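Wenn alle zu Hause sind: Haushaltstipps gegen den Lagerkoller

Von Hüsnü Akbulut, Dezember 2020

Liebe Leserinnen und Leser, wer von Ihnen in diesem Jahr noch nie mit einem Topfdeckel in der Hand in der Küche stand und sich gefragt hat, ob man wegen einer falsch eingeräumten Spülmaschine ausziehen darf, der überspringe diese Seite bitte. Für alle anderen habe ich wieder gesammelt, was sich bei uns und bei vielen von Ihnen bewährt hat. Wir wohnen zu fünft auf 88 Quadratmetern, meine Schwiegermutter eingerechnet, und ich darf sagen, dass wir noch miteinander sprechen (meistens sogar freundlich!).

Fangen wir mit der Küche an, dort kracht es ja am ehesten. Bei uns haben sich feste Küchenzeiten durchgesetzt. Morgens gehört der Herd demjenigen, der zuerst hinausmuss, mittags wird nur aufgewärmt, und abends kocht einer für alle. Der Plan hängt am Kühlschrank und wird sonntags nach dem Frühstück neu geschrieben, mit Bleistift, denn es kommt immer etwas dazwischen. Wer gekocht hat, spült nicht. Diese Regel ist so alt wie meine Großmutter, und ich habe noch keine bessere gefunden.

Im Kühlschrank bekommt jeder ein eigenes Fach oder wenigstens eine Dose mit Deckel. Was darin liegt, ist tabu, auch nachts um elf, auch wenn es der letzte Pudding ist. Alles andere gehört allen. Ein Streifen Malerkrepp auf dem Deckel mit Namen und Datum genügt, er lässt sich rückstandslos abziehen und hält trotzdem in der Kälte. Reste vom Vortag kommen nach vorn auf Augenhöhe, sonst findet man sie im neuen Jahr wieder.

Nun zum Thema Arbeiten und Lernen daheim. Vereinbaren Sie ein Zeichen für »Bitte nicht stören«, das man auch mit vollem Wäschekorb auf dem Arm erkennt. Wir nehmen einen roten Wollsocken an der Türklinke. Hängt er, wird nur bei Feuer und bei frischem Kuchen geklopft. Am Esstisch, wo es keine Tür gibt, gilt dasselbe mit Kopfhörern. Und räumen Sie abends den Arbeitsplatz wirklich ab, Kabel in die Schachtel, Ordner ins Regal. Bei uns isst es sich an einem freien Tisch gleich friedlicher.
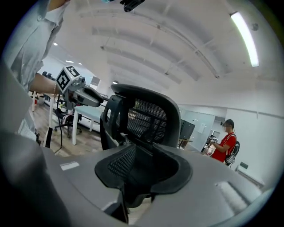
Was tun, wenn ein Mitbewohner sich einfach nicht an den Putzplan hält?
Am besten sprechen Sie ihn in einem ruhigen Moment allein darauf an und bieten ihm an, die Aufgabe zu tauschen. Oft hasst jemand bloß das Bad und würde dafür gern einkaufen gehen oder den Müll übernehmen. Hilft auch der Tausch nicht, machen Sie die Aufgaben kleiner: lieber jeden Tag das Waschbecken als einmal in der Woche das ganze Badezimmer.

Überhaupt der Putzplan! Dazu haben mich seit November 46 Zuschriften erreicht, und ich habe sie alle gelesen, manche meiner Frau sogar laut vorgelesen. Besonders gefallen hat mir der Brief von Kayode Akande, der mit drei Freunden in einer Wohngemeinschaft in Udero lebt. Dort stellt man jeden Samstag um zehn die Küchenuhr auf 30 Minuten, dreht die Musik auf, und alle putzen gleichzeitig. Wenn es klingelt, ist Schluss, ob die Fensterbank nun fertig ist oder nicht. »Seitdem rechnet keiner mehr dem anderen vor, wer wann zuletzt gesaugt hat«, schreibt er. Wir haben das gleich übernommen, wobei meine Schwiegermutter die Musik aussucht und ich seither sehr viel über Schlager weiß.

Das Bad am Morgen ist so eine Sache. Wer sich dort nur kämmt, schminkt oder die Haare föhnt, kann das ebenso gut im Flur tun. Ein Spiegel neben der Garderobe, ein Haken für den Föhn, ein Körbchen für die Bürsten, und schon ist die Schlange vor der Badezimmertür halb so lang. Zahnbecher und Handtücher kennzeichnen wir mit Farben, und die Haare aus dem Abfluss holt, wer zuletzt geduscht hat. Mit einem Häkchen aus gebogenem Draht geht das ganz ohne Chemie.

Gegen Lärm hilft manches, was wenig kostet. Kleben Sie Filz unter Stuhlbeine und in die Schranktüren, gerade dort, wo sie anschlagen. Legen Sie ein zusammengefaltetes Geschirrtuch unter die Küchenmaschine. Eine quietschende Türangel wird mit einem Tropfen Öl still, man hebt die Tür dazu ein wenig an und bewegt sie ein paarmal hin und her. Und wer abends fernsehen möchte, während nebenan schon geschlafen wird, rückt den Apparat von der gemeinsamen Wand weg.

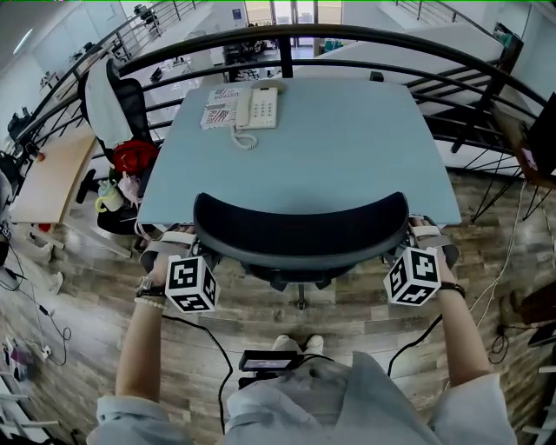

Lesezeit: 4 Minuten

Zum Schluss noch etwas über das Alleinsein, das vielen von uns gerade mehr fehlt als die Gesellschaft. Richten Sie sich einen Winkel ein, und sei er noch so klein, in dem man seine Ruhe hat. Bei uns ist es der Platz am Schlafzimmerfenster mit dem alten Sessel, einer Decke und einer Leselampe. Dort darf jeder eine halbe Stunde am Tag sitzen und muss mit keinem reden. Es gibt eine Liste, ja, und es wird gelegentlich darum gefeilscht, aber im Großen und Ganzen klappt es wunderbar. Wer lieber hinausgeht, macht einen Spaziergang um den Block und nimmt gleich das Altglas mit.

Wenn doch einmal dicke Luft herrscht, lüften Sie erst einmal, und zwar im wörtlichen Sinn. Fenster weit auf, fünf Minuten Durchzug, dann einen Tee kochen und erst danach über den Topfdeckel reden. Den Streitzettel möchte ich Ihnen auch noch ans Herz legen: Wer sich ärgert, schreibt es auf und steckt den Zettel in ein leeres Marmeladenglas. Geöffnet wird am Freitag nach dem Abendessen. Die Hälfte der Zettel kann man dann schon ungelesen wegwerfen, und über die andere Hälfte lässt sich mit vollem Bauch ganz gut verhandeln.

Ihre eigenen Kniffe für das Zusammenleben auf engem Raum nehme ich gern weiter entgegen, per Post oder über das Formular am Ende der Seite. In der nächsten Folge geht es um Flecken auf Polstern, um Kerzenwachs im Teppich und um die Frage von Familie Çetinkaya, wie man Plätzchendosen so lagert, dass sie bis Weihnachten voll bleiben.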